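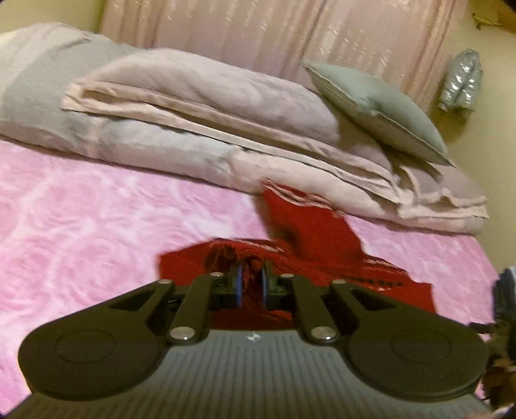

4.2 Household words in the later poems
The later poems of Ewan Mudgway use a smaller vocabulary than the early ones, and most of the nouns come from the house. We counted 246 poems in the Doolan edition and marked each noun that names a thing kept indoors. Cloth is the largest group. Mudgway seldom says more about it than its color and how it was made, so that a reader has to supply the rest from something like the red knitted cloth in Figure 2. In "Miltby, February" the word "knitted" comes before the noun in both stanzas, and the noun itself changes from "thing" to "shawl." The early drafts have "woolen" in both places. We take the change as a move away from material and toward handwork, which fits the revisions discussed in Section 4.1.

The position of these nouns in the line is also fairly regular. In the poems written before the move to Torkora they fall in the middle of the line, often after a pause. Afterward they tend to close it, and 11 of the poems end on a cloth word. Rhyme accounts for only part of this, as many of the late poems are unrhymed.
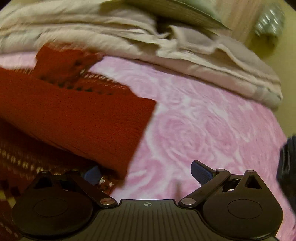
Beds are treated differently from cloth. The word "bed" appears in both periods, but it is almost never described, and in the Novumia sequence it has no adjective at all. Earlier readers took this bareness as a sign of illness or mourning. The sequence gives little support for that. Its speaker names the bed in order to say where something else is, much as the bed in Figure 2 serves as the place on which the red cloth lies, and then moves on to the window or the stairs. We therefore coded "bed" as a word of place and kept it out of the counts for furniture. Moving it back would raise the furniture total but would leave the order of the groups unchanged.

Figure 2. Bed and red knitted cloth, two views.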